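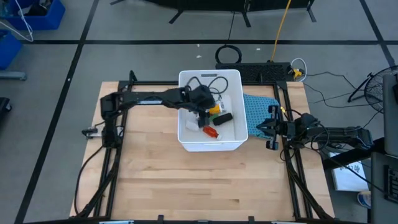
Section 4: Preparing a Feature for Screening

This section covers loading a film onto the Texier playback unit, building a show from it, and running a test before the audience comes in. It applies to Texier units with software released after 15 Oct 2021. If your unit still shows the older two-column menu, update it first (see Section 9).

You will need:

The drive or download containing the feature
The playback key for the feature, if the distributor uses one
The admin or projectionist password for the unit
A working connection between the Texier and the projector

4.1 Loading the feature

1. Turn on the Texier and wait for the status light on the front to stop blinking. Do not connect a drive while the light is blinking.

2. Log in as Projectionist. The House Staff login can start and stop a show but cannot load one.

3. Connect the drive to either port marked IN. If the film was delivered by download, skip to step 5.

4. Press Library, then Add, then Drive. The unit lists every title it finds. A drive may hold more than one version of the same film, for example one with captions and one without.

5. For a download, press Library, then Add, then Received. Titles that are still arriving are shown in gray and cannot be selected.

6. Select the version you want and press Load. Check the language, the picture shape and the sound format on the confirmation screen before you press Load a second time.

7. Leave the drive connected until the title shows Ready. Titles marked Checking have been copied but not yet verified.

Note: A feature needs free space before it will load. The library page shows how much remains. If there is less than 400 GB free, the unit displays a warning but will still let you go ahead. Delete finished titles first if you can.

Caution: Do not unplug a drive during loading. The partial copy stays in the library and has to be removed by hand (see 4.5).

4.2 Adding the playback key

Most first-run features are locked. The key is a small file sent by the distributor, usually by email, and it works only on one unit and only between set dates.

1. Save the key to a USB stick. Do not rename the file or open it in a text editor.

2. Put the stick in the port marked KEY. The two IN ports do not read keys.

3. Press Library, then Keys, then Import.

4. Check the start and end times. They are shown in local time if the clock has been set as described in Section 2.

5. Remove the stick when the screen says Imported.

If the key is valid but the times do not cover your show, contact the distributor and ask for a new one. The times cannot be changed on the unit. Have your unit's serial number ready when you call. It is printed on the rear panel and also appears under System, then About.

Note: For a preview or a one-night event with a guest, ask for a key that opens the day before. Otherwise you will not be able to do the test in 4.4.

4.3 Building the show

A show is a list of items played in order. It can hold trailers, a feature, still slides, pauses and commands such as raising the lights.

1. Press Shows, then New. Type a name the evening staff will recognize. Names can be up to 40 characters long.

2. Press Add Item and choose your trailers. Drag them into order.

3. Add the command House Lights Half after the last trailer but one, and House Lights Off before the feature.

4. Add the feature.

5. Open the feature and find the start of the end credits. Press Mark Here. The Texier can bring the lights up slowly from this point. Some distributors ask that lights stay off until the credits finish — check the booking sheet.

6. Press Save. Unsaved shows are lost when the unit is turned off.

Adding a question and answer session

If the director or a cast member will speak after the film, add a Hold item at the end of the show. During a Hold the projector shows a still slide and the sound switches to the microphone input. The Hold lasts until someone presses Continue. It does not time out.

1. Add Hold after the feature.

2. Choose a slide. The slide must be a PNG file the same shape as the screen. Other files can be chosen but will be stretched.

3. Set the microphone level. The default is 3, which suits a small room with a handheld microphone. Raise it one step at a time.

4. Add House Lights Half after the Hold if you want the stage lit from the ceiling.

Caution: Do not leave the microphone input open while the feature is playing. Feedback at this level can damage the center speaker.

4.4 Testing

Run the test with the doors closed and the room at its normal level of light.

1. Open the show and press Test. The unit plays the first and last parts of each item and skips the middle.

2. Stand in the back row and check that the picture fills the screen with no cropping at the sides.

3. Listen for sound from all the speakers. If a speaker is silent, run the speaker check in Section 6.

4. Watch the switch from trailers to feature. The masking should stop moving before the first image appears.

5. If you are using captions, check that they can be read from the last row.

6. Press End Test. The show goes back to the beginning.

4.5 Common messages

Error 663: The key does not match the loaded version. Check whether you loaded the captioned version by mistake.

Key Not Yet Open: The start time has not been reached. Nothing is wrong with the unit.

Incomplete Title: Loading was interrupted. Press Library, select the title, press Remove, and load it again.

No Projector: Check the cable at both ends, then restart the projector. Restart the Texier only if the message stays on the screen.

For messages not listed, see Section 11 or contact Fornesen support.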